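Notes on collecting table-clearing demonstrations by hand

27 December 2020

The Trimatik arm is still in its crate, so this month went to demonstrations without it. The method is simple to state. A person holds the gripper, does the task, and the recording becomes the training data. The arm is supposed to reproduce the gripper path later.

The task is clearing a plate from a table. I picked it over the cup task because a plate has one usable grasp, on the rim, and the error shows up early. If the finger goes in too steep, the plate tips. If it goes in too flat, the lower finger pushes the plate away. Getting one finger under the rim takes a short slide toward the table edge, and that slide is the part I most want the policy to learn.

I planned for 80 demonstrations per session and a total of 2000 by the end of January. The first session produced fewer than that, mostly through tracking dropouts. The pose estimate comes from square markers on the gripper, and a wrist rolled too far hides the top one. The side marker is enough to recover position but the orientation gets noisy. I now discard any take where the top marker is lost for more than 30 consecutive samples. 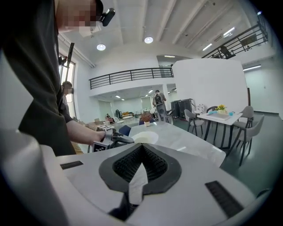

Operator habits matter more than I had budgeted for. Someone used to the gripper moves at close to normal hand speed, and the Trimatik arm can't follow that. Slowing the playback down is not a clean fix -- the slide under the rim depends on friction, and a slow slide behaves differently from a fast one. So operators are asked to move slowly from the start, and the replay script rejects any take that breaks the joint velocity limit.

Remote control was the other option. I tried it in the Jodeck simulator with a two-stick controller and got one clean plate grasp in up to 3 minutes of trying. The trajectories were feasible by construction, which the handheld ones are not, but they were full of pauses while I checked depth. A policy trained on those learned to pause as well. I may come back to it for corrections once the arm is running.

File handling: each take is cut at gripper close and gripper open, with a margin on both ends. Zamani does the time alignment between streams. Version mismatches caused an offset in the early takes and I have re-exported all of them. Anyone pulling from the shared folder should delete their old copies.

Still open: whether to mix table heights in the same set or train them separately, and whether the finger padding needs replacing before the next session. I have a spare set from Bondunetti that is slightly stiffer. Changing it halfway through the set would be a bad idea, so that gets decided first.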